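Teaching a Gripper to Tidy a Kitchen Rack: Our Term Project Report
Robotics Practice Course, Bistmont
Posted in July

When our team picked this topic we thought the hard part would be the learning, and we were happily wrong, because most of our term went into finding a good way to show a machine how a person handles thin, slippery plastic kitchenware. We called the project Wodivholm, after the street where we used to meet for coffee, and this report covers the recording method we settled on and what came out of it.

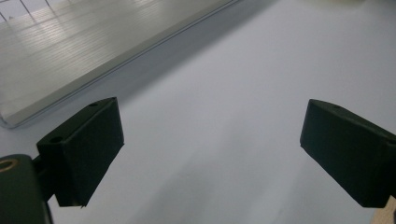
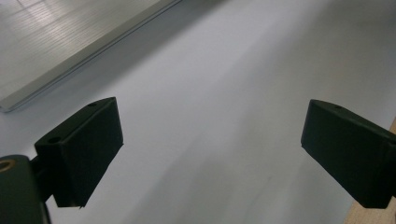
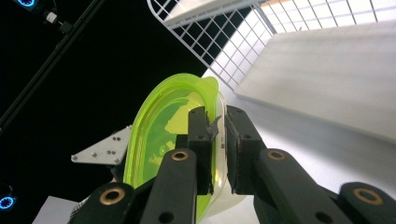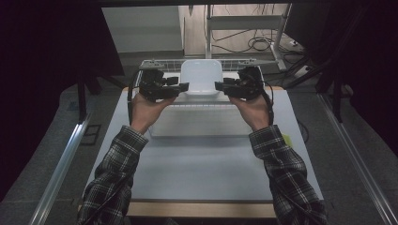 Our method is a simple one, and we owe a lot of it to the older teams in the Sutherland lab who let us read their notes. One person holds a gripper in each hand and does the job the way they would at home, only slower. Each gripper has its own camera, and another camera at head height takes in the table. All of it is saved together, so that for any moment in a recording we know what the hands were doing and what each gripper could see while they did it. We wanted natural movement, and we found that people got surprisingly graceful after a bit of practice (one of us still can't do it without sticking out her tongue).

We collected 285 recordings with 3 of us taking turns. Every recording was one full attempt: pick up a piece, turn it if needed, set it down in its place, and come back to an open, resting position. We kept the clumsy attempts as well, as long as the piece ended up where it belonged, and we marked them so we could train with and without them later.

The biggest lesson was about the start of each recording. In our early ones we began with the gripper already reaching, and the model we trained on those would hover and dither, as if it had walked into a room and forgotten why. We went back and added a short pause with the fingers open and nothing between them before each reach. After that the hovering mostly went away, and we were so pleased that we ran the whole thing again just to watch it!

The second lesson was about edges. Plastic flexes, and a grip that looks fine from above can let a piece swing around once it's lifted. The views from the grippers helped a great deal with this. When we trained with the head camera alone, the model tended to close too early and push the piece away. With all the views together it waited longer before closing and came in at a better angle.

We tested 2 versions of the model, one with the clumsy attempts and one without. We expected the clean version to win, and on easy starts it did, by a little. When we set a piece down crooked, though, the version that had seen our fumbles recovered more often. We would like to repeat this with more test runs before leaning on it too hard, and we'd also like to try it with somebody's recordings other than our own, as our habits are surely baked in by now.

If another team picks this up next term, please write down your finger spacing at the start of every session. We lost a full afternoon of work to that, and it still stings.

More student reports
Sorting Mixed Buttons by Touch
A Small Cart That Follows a Painted Line
Virnodbridge Greenhouse Watering Arm, Part 3
Folding Dish Towels With Two Arms

Contact the course office | © Bistmont Student Projects | Back to top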